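リサトコム職業技術学院 共通基礎課程教科書
作業環境の整備

第5章 作業台と収納容器

学習の目標
・作業台の天板を、用途の異なる区域に分けて考えることができる。
・部品容器の形状と、取り出す動作との関係を説明できる。
・長尺の品を容器に収める際の注意点を挙げることができる。
・作業の終了時に、天板を定められた状態に戻すことができる。

用語
天板、手前区域、奥区域、前開き容器、前縁、仮置き、定位置、長尺品

前章では、棚および引き出しにおける保管の原則を扱った。棚に置かれた品は、次に使用されるまで動かないことを前提としている。これに対し、作業台の上に置かれる品は絶えず動く。取り出され、持ち替えられ、仮に置かれ、再び容器に戻される。本章では、この動きを支える面としての天板と、天板の上で用いる容器とを取り上げる。

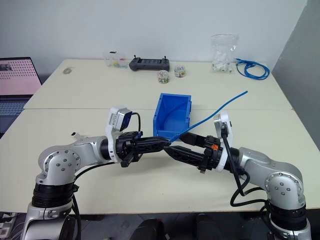 執筆 バルナバーシュ・ヴィンツェ(Barnabás Vincze)
ヴァスウッド校 作業環境科
改訂 2023年9月15日

5.1 天板という面

作業台は、脚、骨組み、天板からなる家具である。使用者が日常的に意識するのは天板のみであり、その状態が作業の質に直接影響する。本学院の実習室で用いる作業台の天板高さは、立位作業用で900ミリメートルに統一されている。座位で作業を行う場合には別の高さの台を使用し、椅子の側で微調整を行う。椅子の調整については第2章の記述を参照されたい。

天板の色は、作業の対象となる品の見え方を左右する。クリーム色や淡い灰色の天板は、濃い色の品の輪郭をはっきりと示す。一方、白色や半透明の小片は淡色の天板の上で見落とされやすい。対象品の多くが淡色である場合には、濃色の敷板を部分的に用いるとよい。敷板は天板全体を覆うものとせず、手元の区域に限って使用する。

光沢の強い天板では、照明の映り込みにも注意を払う必要がある。作業者の正面上方に灯具がある場合、反射した光が手元に入り、細い品の端部が判別しにくくなる。灯具の移動が困難であれば、作業者の向きを変えることで改善できる場合がある。

複数の作業台を並べて広い面を得る場合、天板と天板の間には継ぎ目が生じる。継ぎ目には細かな品や粉じんが入り込む。また、わずかな段差であっても、容器を滑らせて移動する際に底面が引っかかり、内容物がこぼれる原因となる。継ぎ目をまたいで容器を置くことは避け、移動の際には容器を持ち上げる。清掃の手順では、継ぎ目を面の清掃とは独立した項目として扱う。

5.2 区域の考え方

天板は物理的には連続した面であるが、使用に際しては区域に分けて考える。本書では、作業者に近い側を手前区域、遠い側を奥区域と呼ぶ。

手前区域は、品を扱うための場所である。上腕を大きく動かすことなく手の届く範囲がこれに当たる。手前区域に常置してよいのは、その工程で繰り返し使用する品に限られる。筆記具、飲料の容器、携帯電話等を手前区域に置いてはならない。

奥区域は、参照する物や使用頻度の低い物を置く場所である。表示画面、手順書の書見台、予備の容器などがこれに該当する。画面を奥区域に置くときは、容器に手を伸ばす動作と画面を見る視線とが交差しない位置を選ぶ。画面の前に背の高い容器を置くと、作業者は無意識に上体を傾けて画面をのぞき込むようになり、その姿勢のまま作業を続けることになる。

手前区域と奥区域の境界には、線や帯で印を付けることが望ましい。スカララード実習棟では、着任した指導員が年度の初めに境界帯を貼り直し、5月の点検で摩耗の有無を確認している。境界帯は剥がれた端から汚れを集めるため、部分的な補修で済ませず、全長を貼り替えることを原則とする。

仮置きの場所をどこに定めるかは、指導員の間でも見解が分かれる。右利きの作業者にとっては右手前が便利であるが、交替制の実習では前の使用者の利き手が異なることもある。本書では、仮置き場所を容器の脇に設け、左右のいずれとするかは班ごとに取り決めて掲示する方式を採る。

5.3 前開き容器

天板上で用いる収納容器には、深い箱形のもの、浅い盆形のもの、前面が開いた形のものなどがある。このうち部品の供給に広く用いられているのが、前面が開き、前縁が斜めに傾いた形の容器である。本書ではこれを前開き容器と呼ぶ。図5-1で天板に置かれている青色の容器が、この形に当たる。

前開き容器の利点は、上からも前からも内容物に近づけることにある。深い箱形の容器では、壁を越えて上から手を入れるほかなく、底に残った品を取り出すには手首を強く曲げなければならない。前面が開いていれば、品を手前に引き寄せて取り出すことができる。また、内部が見えるため、残量を確かめるために容器を傾ける必要がない。

前縁の傾斜には、品が手前に転がり出ることを防ぐ働きと、取り出す手を導く働きとがある。したがって、前縁を越える高さまで品を詰め込むと、傾斜の意味が失われる。充填の上限は、容器の側壁の高さによらず、前縁の上端を基準として定める。この点は初学者がとくに誤りやすい箇所である。

容器の向きは、開口を作業者に向けることを基本とする。ただし、天板の両側から作業を行う場合には、開口をどちらに向けるかを事前に定めておく。途中で容器を回転させると、定位置の表示と容器の向きが一致しなくなり、交替した作業者が誤った側から手を入れることになる。

容器の色は、内容物の分類を示すために用いることが多い。色による分類を採用する場合、同一の色に複数の意味を与えてはならない。ヌツガー式と呼ばれる本学院の分類では、青色を工程で使用中の品、灰色を検査待ちの品に充てている。ただし、内容物と容器が同系色になると、容器の中で品の端を見分けることが難しくなる。青い品を青い容器に収める工程では、分類の原則を維持しつつ、底に淡色の敷紙を入れて見分けやすくする。
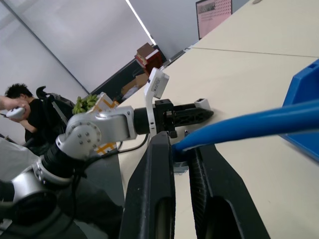
図5-2 淡色の天板に置かれた、縁の厚い青色の容器

5.4 長尺品の扱い

容器の寸法に比べて長い品を、本書では長尺品と呼ぶ。棒、管、軸の細い工具、切りそろえた線材などが含まれる。長尺品は、容器に完全には収まらないこと、持つ位置によって先端の動きが大きく変わることの両面で、小物とは異なる扱いを要する。

図5-2に見える青い棒状の品は、細くなった端の側で保持されている。このように端を持つと、反対側の端は手元から離れた位置で動く。手元の小さな傾きが先端では大きな移動となって現れるため、容器の縁や隣の品に触れやすい。移動の距離が長い場合には、重心に近い位置に持ち替えてから運ぶことを検討する。太さが一様でない品では、重心は全長の中央よりも太い側に寄る。

容器に収めるときは、次の順序に従う。
まず、品の向きを容器の長手方向に合わせる。向きを合わせる動作は容器の上で行わず、仮置き場所の上方で済ませる。
次に、遠い側の端を先に容器の内側へ入れ、奥の壁に軽く当てる。
続いて、手元の側を下ろす。指は品が底に触れるまで離さない。
品が前縁から突き出す場合は、突き出しの方向を通路側に向けない。

長尺品を斜めに立てかけて収める方法は、場所を取らないように見えるが、容器を倒すおそれがあるため本書では採用しない。やむを得ず立てて保管する場合には、専用の筒形容器を使用する。

容器から取り出すときにも、同様の注意が必要である。複数の長尺品が重なっている場合、下の品を引き抜くと上の品が前縁を越えて落下する。必ず上の品から順に取り出し、目的の品が下にあるときは、上の品を仮置き場所に移してから取り出す。線材のように柔らかい品では、端が隣の品に絡むことがある。抵抗を感じたときは引く力を強めず、いったん戻して絡みを解く。

5.5 終了時の整理

作業の終了時には、天板を定められた状態に戻す。手前区域の品を先に片付け、その後に奥区域へ移る。この順序を逆にすると、奥へ伸ばした腕や袖が手前の品に触れる。

容器は定位置に戻し、開口の向きを確認する。容器の内部に異なる種類の品が混入していないかを目視で調べ、混入があれば記録票に記入したうえで分別する。記入を省いて分別だけを行うと、混入の生じた工程を後から特定することができない。

手に持って使用する操作器や計器の類は、天板に残さず、所定の受け台に戻す。受け台を設けていない台では、奥区域の端に置き場を定め、名称を表示する。椅子は座面を作業台の下に収め、肘掛けが天板の縁に当たらないことを確かめる。肘掛けの高い椅子では、天板の縁に擦れ傷が生じやすい。

演習の準備

次節以降の演習では、各班に作業台と前開き容器を割り当てる。演習を始める前に、以下の事項を班の記録票に記入すること。

・天板の色と、扱う品の色との関係
・継ぎ目の位置と、容器の定位置との関係
・仮置き場所を左右のいずれとしたか、およびその理由
・長尺品を収めた際に前縁から突き出す方向

記録票の書式は巻末の付録に収めてある。記入欄が不足する場合は裏面を使用し、表面の余白にその旨を記すこと。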